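Hannelore Mayrhofer has been swapping grippers since January, and she still lights up when she talks about it. "Towels are the best test there is!" she told me at the Notthorpe lab. "A block sits there. A towel slumps, it folds over itself, you get two layers when you wanted one."

She gave each gripper 100 tries on terry cloth. The Flokov, a soft three-finger design, grabbed too much fabric. The plain parallel fingers did better, especially along a thick folded edge.

"I'd love thinner tips next," she said, already reaching for a sketch. "Give me 3 more weeks and ask me again."

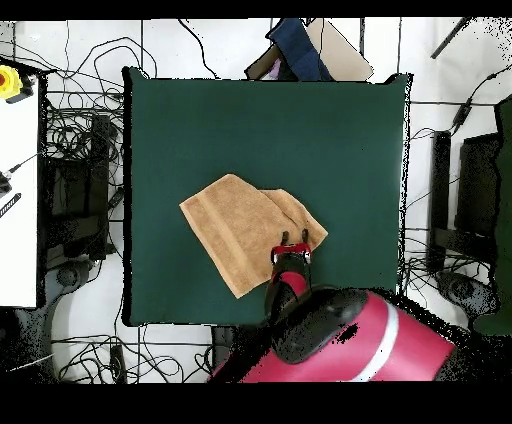
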